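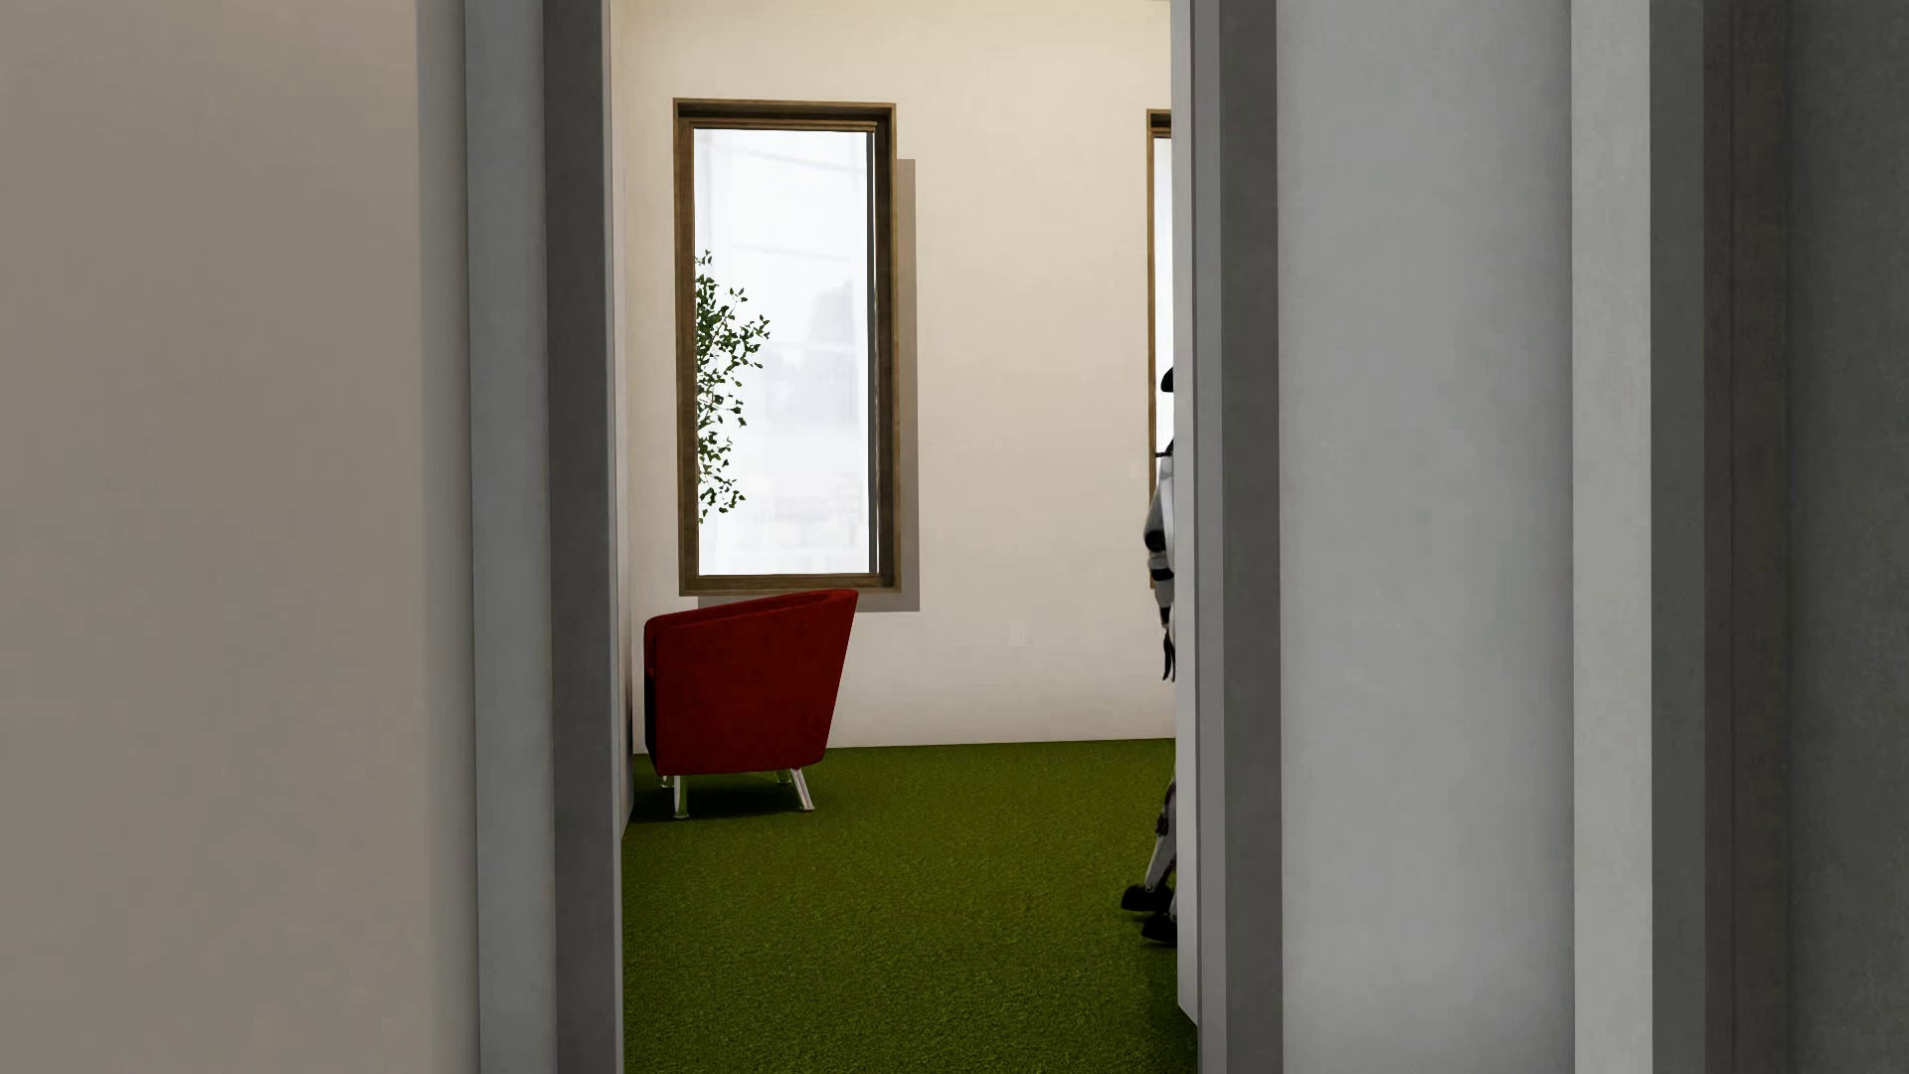 Brendan Cullinane has run the night shift for Plekis, an office cleaning and porter company, for 9 years, and in May his job moved partly onto a computer screen. The company's new humanoid robots are tried out in simulated offices before they are let into real ones, and somebody who knows offices has to say what the simulation gets wrong. Doorways take up a lot of his time. From outside a gray-walled doorway, with a red tub chair in plain view under the window, the robot standing in the room can be little more than a strip of white body and one black foot on the green carpet. "If I'm coming through there with a cart, that's all I get," Cullinane says. "I want to know it's there before I'm through the door, and I want it to know about me."

Plekis looks after office floors for small and midsize tenants. Its crews empty bins, wipe desks, move furniture back where it belongs and carry deliveries up from the loading dock. The robots, leased through a supplier called Zatirach, were brought in for the carrying. The software that runs the simulated offices is called Trukoda, and the crew uses the name for the whole business of checking them, as in "I'm on Trukoda till ten."

The work is slow. A reviewer opens a room, looks at it from the places where a person would walk, and writes down anything that would cause trouble on a shift. Chairs come up often. In the simulation they stay where they were put. In a real office a chair may be in the corridor by evening, with a coat on it. Cullinane's notes from his first month include a long entry on door wedges and a longer one on potted plants, which tenants move toward the light and then forget.

Ruairi Pollock joined the crew two years ago and now splits her week between cleaning and reviewing. She likes the change in some ways. Her knees are better for it, and the reviewing hours pay a little more. She misses the company. On a cleaning shift she works with a partner, and they talk the whole way around the floor. On review nights she sits in a supply office on the second floor with the heater on and hears the elevator.

She is also wary of what comes next. Plekis has told the crew that no one will be let go this year. It has not said anything about the year after. Five people have moved to other sites or left since the robots were announced, and two of those jobs have not been filled. "They ask me what I know and I write it down," Pollock says. "I did ask what happens when I've written it all down. I got a nice answer, but it was short."

The first real floor to get a robot will be at Chowdary, an accounting firm with 200 desks and, by the crew's account, very heavy mail. Cullinane has walked the route from the dock several times with a notebook. He has asked for the robot to wait in the corridor when a person is working in a room, and for the crew to be able to send it away without calling a supervisor. The first request was accepted. The second is still being discussed, and he plans to bring it up again at the handover meeting.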